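3.2 Containers and loose items at the packing stations

The second part of the survey dealt with what people put things in when a cupboard or desk is cleared. At both sites, Wekthorpe and Pasosholm, we recorded each container that was on a work table at the start of a session, along with the items that ended up in it. Sessions ran through June. In total we logged 276 containers, of which 208 were cardboard. The rest were plastic tubs, cloth bags and a small number of tins.

Most of the cardboard containers were not sold for storage. They were shipping boxes with the flaps cut away or folded under, or the shallow trays in which canned goods are delivered to shops. Participants at Wekthorpe called these "flats" and kept a stack of them under the table. Fu (2019) reports the same habit in home workshops and notes that a low wall makes it easier to see what is inside. Our participants gave a similar account, although several also said that flats were simply what they had.

We sorted the 1,675 items into the classes used in the Jidari scheme, with one change. Rolled goods (tape, ribbon, string, wire) are spread over three classes in the original scheme. We put them together, as they were handled in much the same way in our sessions. A roll was rarely laid down with care. It was dropped in on its edge, left leaning on a wall of the box, or set aside on the table until the flatter items were in.

Adhesive tape was the most frequent rolled item. Rolls varied in width and in how much was left on them, and some had lost the cardboard core. Coders had trouble with coreless rolls at first — two of them entered such rolls under "other rings" — and the coding guide was changed to say that any wound adhesive strip counts as tape, with or without a core. Printing on the tape or its backing was noted but not used in the analysis.

Racks were the other common object on the tables. We counted a rack as a container only if something was placed in or on it during the session, and 59 were left out under this rule. A rack standing next to a box was recorded as a neighbor of that box, so that we could later ask whether it got in the way of packing. Figure 4 shows a roll of tape at the front edge of an open cardboard box, with a metal rack alongside.

Figure 4. Tape roll, shallow open box and rack with parallel metal rods.
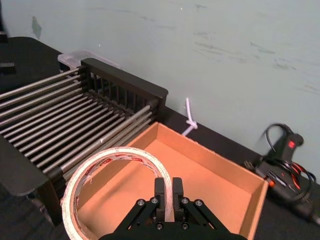 3.3 Order of packing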